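Packing a mixed kit in a fitted foam insert
Project report, Packaging and Materials module
Gisela Zúñiga and Somtochukwu Fashola

1. Aim

The project looked at how a set of small parts of unequal size can be packed in one cardboard box so that each part keeps its place and can be found again without unpacking the rest. The kit was the Trivine set, kept in the department store room. It had previously been packed in crumpled paper, and parts had to be searched for each time the box was opened.

2. Materials

We compared two foams, sold locally as Tasel and Ulau. Tasel is softer and tears when cut close to an edge. Ulau is stiffer and holds a clean wall between neighbouring cavities. After trial cuts we kept Ulau for the full insert. The minimum wall was set at 8 mm – thinner walls bent when a part was pushed in at an angle. The packed box was to weigh no more than 756 g.

3. Method

Each part was drawn round on card, and the card shapes were moved about until the layout fitted the base of the box. Round cavities were cut with a tube cutter, square and rectangular ones with a knife and steel rule. Cavity depth was chosen so that the top of the part could be gripped with the fingers.

Packing was done on a table covered with a padded mat and a printed cloth, with the box flap folded back. The order was fixed: largest cylinder first, then the small cylinders, then the rounded pieces. Tape was kept beside the box. The layout uses a rough grid, and cavities may be left empty where a part is not supplied. In the state recorded below, the large cylinder has the round cavity towards the back, next to the small printed packet, and the narrow slot and one square cavity are free.
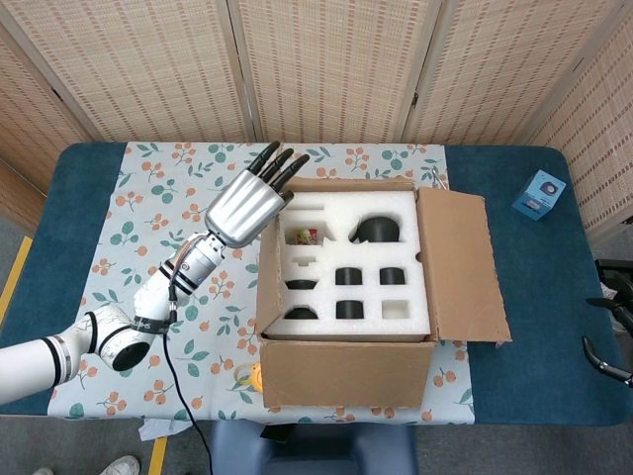

4. Results

We timed 22 packing runs, with the work shared equally between us. The slowest took 204 seconds and was the first one. Most delay came from the small cylinders, which look alike and were picked up and compared before being placed. Marking the cavities would remove this step – we did not have time to test it.

5. Further work

Mr Oyelaran has asked for a second insert with finger notches at the sides of the square cavities. The card templates are stored with the foam offcuts.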